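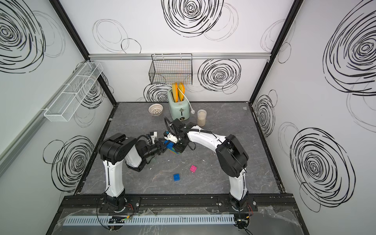
Lorna Tisdale

The sales pitch at Fosport is that the arms will take the boring work. I have heard that pitch in three industries now, and the boring work has a way of staying where it was.

Fosport packs and repacks small goods in Torton, mostly for toy and housewares companies, and since May it has been running a pair of robot arms supplied by Prosano. They sit side by side on a black rail in a cell with scribbled spirals on its white walls. When I looked in, the left arm had hold of a blue-and-green toy block and the right one was hovering beside it, the two grippers close to touching. Two smaller blocks waited on the floor of the cell. A mint-green toaster stood at the back with toy bread in its slots.

Prosano calls this kind of practice "general handling." The packers call it the nursery.

They have reason to be short with it. There are 80 of them on the floor, working 10-hour shifts, and a decent packer can sort a bin of mixed blocks while talking about something else. Management says the arms are learning and should be judged on where they end up. Fine, but the schedule has already been redrawn as if they had arrived. Four packers were moved off the line to tend the cell. They reset the blocks, log the drops and call Prosano when a cable snags. Their pay hasn't changed. Their old stations haven't been filled, either, so the people on each side of the gap reach farther.

One of the four told me she likes the new job better on her back and worse on her nerves. On the line she knew when she was done. In the cell she waits, and a screen records how long she waited.

Bouchard, the consulting outfit that recommended the arms, puts the payoff at about 2 years away. I asked what the figure assumed about the tenders' hours and was told those were "transitional" and left out. Leave out the people who keep a machine going and most machines look cheap.

I don't doubt that the arms will improve. What Fosport hasn't put in writing is what happens to the stations when they do, or who gets trained for repairs — Prosano's contract keeps that work for its own technicians. The packers have asked for both answers before the next schedule goes up.

80 shares | 4 comments

Home | Features | Work | Money | Archive

RELATED
The scheduling software that forgot lunch
Who fixes the self-checkout?
Torton's warehouses, after the boom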